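Where Did I Put It? Drop Spots and Lost Things at Home

Project report, Everyday Design course
Meriem Fawzy, Kiprono Kimaro, Rehema Lukumay
Course instructor: Muthoni Mutiso
2023-11-07

1. How we got started

The three of us share a study table in Lyimo Hall, and on the first day of the course we were late because Kiprono couldn't find his keys. They were in the pocket of a jacket he had checked twice. While we were looking, we got into a long talk about where each of us puts things down when we come home, and we had three completely different answers. Rehema has a bowl by the door. Meriem puts everything on the end of the kitchen counter. Kiprono puts things wherever his hand happens to be when he needs it for something else.

We started calling these places "drop spots," and by the end of the week we couldn't stop seeing them. Every home we walked into had one! Our parents' homes had several. So when it came time to pick a topic, we already had ours.

The question we settled on was: what makes a good drop spot, and do people who have one really lose fewer things? We also wanted to try making something that would help, which became the small tray we named Talon (more on that in section 5).

2. What other people have written

We were surprised at how little we could find on this in the library. There is plenty on storage, meaning closets, shelves and drawers, and plenty on clutter. Most of the home advice books treat things lying on a flat surface as a problem to be cleared away. We think that misses something. A phone charger on top of a cabinet may look like mess to a visitor, but if the owner reaches for it without looking every evening, it is in exactly the right place.

The most useful reading came from our psychology unit on memory. We are bad at remembering actions we did while thinking about something else, and coming home is full of those. You are carrying a bag, the phone is buzzing, the cat wants out, and somewhere in the middle of that you set down your glasses. You never really noticed doing it, so there is very little to recall later. A fixed place helps because you don't have to remember the moment at all.

3. What we did

Survey. We put a one-page survey in mailboxes and on notice boards around Preris, the neighborhood just east of campus. We printed 300 copies and got 61 back, which we were really happy with, given that we had no prize to offer. It asked which things people misplaced most, where those things usually turned up, and whether the household had a regular spot for them.

Home visits. Six of the people who answered let us come over. We asked each of them to walk in the front door the way they normally would and put their things down, and then tell us about the spots they used. This was the best part of the project by far. People are very funny and very honest about their own habits once you get them going.

Diaries. Each of us, plus our friend Joscha Seidel, kept a diary through October of every time we had to look for something at home. We wrote down the item, how long we looked, and where it was. Together the diaries came to about 4,000 words, and a good part of that is Kiprono complaining.

4. What we found

Keys were the top answer in the survey, as we expected, followed by glasses and phones. Then came a long tail of things we hadn't thought of: tape measures, hair clips, the good scissors, library books, one glove. Several people wrote "the good scissors" in those exact words.

Most people who answered said they had a regular spot for keys. Far fewer had one for glasses or scissors, and those were the items they wrote the angriest comments about. This fits our diaries. Rehema, who has had her bowl for years, never once had to look for her keys. She looked for her glasses almost every other day.

From the visits we came up with four things that the good spots had in common.

They are on the way. A hook in a closet that you have to open gets used for a week and then forgotten. The spots that worked were ones you pass with your hands full, where stopping costs you nothing. One woman had bought a beautiful key cabinet from Gamitz, a furniture store near the bus station, and hung it on the wall behind the front door. When the door is open, the cabinet is hidden. She now keeps her spare light bulbs in it.

They are at hand height. Almost all of the spots we saw were between hip and chest. Window sills, counters, dressers, the top of a shoe rack, a piano. Nobody on our visits used the floor on purpose except for bags, and high shelves were where things went to be out of the reach of children.

They are a little too small. This one was our favorite, since none of us had guessed it. A big open surface starts out as a drop spot and slowly turns into general storage. Mail lands there, then a plant, then laundry that is on its way somewhere else, and the keys end up under it all. A small spot fills up and forces you to deal with it. The happiest household we visited used a saucer.

They belong to someone. In shared homes, a spot used by everybody had more fights attached to it. In one apartment, the three roommates had each claimed a different part of the same shelf without ever talking about it, and when one of them moved out, her part stayed bare for two months.

Bedrooms turned out to be a chapter of their own. We had planned to look only at entryways, but people kept leading us down the hall. Things taken off at the end of the day (watches, earrings, glasses, whatever was in the pockets) tend to travel all the way to the bedroom and land on the dresser or nightstand. A man in Preris told us he has two sets of habits, "door things" and "pocket things," and that he only loses the ones that could be either. We think that is a great way of putting it and we used it as the starting point for our design.

5. Making Talon

Talon is a small tray with a raised lip on three sides and a curved hook at the front edge. The idea is that "door things" hang on the hook and "pocket things" go in the tray, so anything that could be either still ends up in one place. The name comes from the shape of the hook, which Meriem drew on the back of a survey form.

The first version was folded from a cereal box and held together with tape. It was ugly and it worked surprisingly well. The second was cut from thin plywood in the campus workshop. We made the lip too high, and it was annoying to pick up a coin or an earring from the corner because your fingers wouldn't fit. For the third version we lowered the lip, rounded the inside corners, and lined the bottom with felt so that it wouldn't make a clatter late at night. Materials for the third version came to 50 dollars for four trays, most of which was the felt and the glue. We could do it for much less if we bought offcuts.

Each of us took one home for the last two weeks, and Joscha got the fourth. Here is how it went.

Rehema put hers next to her bowl, kept using the bowl for her keys, and used the tray only for glasses. She had to look for her glasses once in the two weeks.

Meriem's ended up on the kitchen counter, and her little brother filled it with marbles. We count this as a finding about shared homes.

Kiprono forgot to use his for the first four days. Then he moved it from his desk to the top of the dresser, right beside the door of his room, and it started to work. He lost his keys once after that, and they were in the jacket again.

Joscha liked the hook and didn't like the tray. He would have been happy with just a hook.

Four people is a tiny group, and three of us built the thing, so we can't claim much. Still, Kiprono's case made us think that moving a spot may matter more than what the spot is made of. If we could do the project again, we would skip the third version and spend that time trying the cereal box in more places.

6. Surfaces and placement

For the talk we gave to the class, we spent some time on furniture tops, which most people treat as leftover space. Height, depth and color all make a difference. Dark glasses on a dark table are nearly invisible, and two people on our visits had lost them that way in plain sight. A pale top is kinder to anyone who looks for small dark things. Depth matters too: on a deep top, things drift to the back wall, and the back is where they get forgotten.
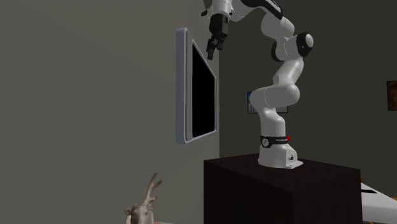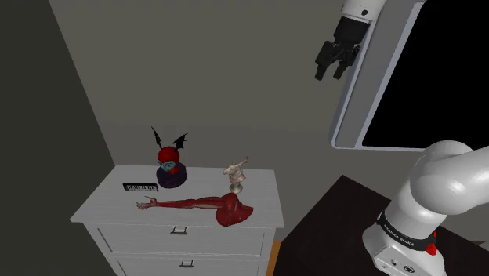 Figures 1 and 2. Computer-rendered views. Figure 2 has the white dresser, with a small collection of objects on its top.

7. What we would still like to know

We only asked about homes. Kiprono's aunt runs a dental office and says the same thing happens there with pens and tape. We would love to repeat the visits in workplaces.

We didn't ask about age in the survey, and we should have. Two of the older people we visited had by far the best systems, and both told us they had built them up on purpose after a bad day of searching. It would be interesting to find out whether that is common.

We also never found out about the one glove.

8. Thanks

Thank you to everybody in Preris who filled in a survey, and above all to the six households who let three students watch them come home from work. Thank you to Muthoni Mutiso for telling us to cut our first question list in half, and to Joscha for keeping a diary for a course he isn't even taking. The cutting pattern for the tray is in the appendix binder in Lyimo Hall, and anyone who wants to make one is welcome to copy it.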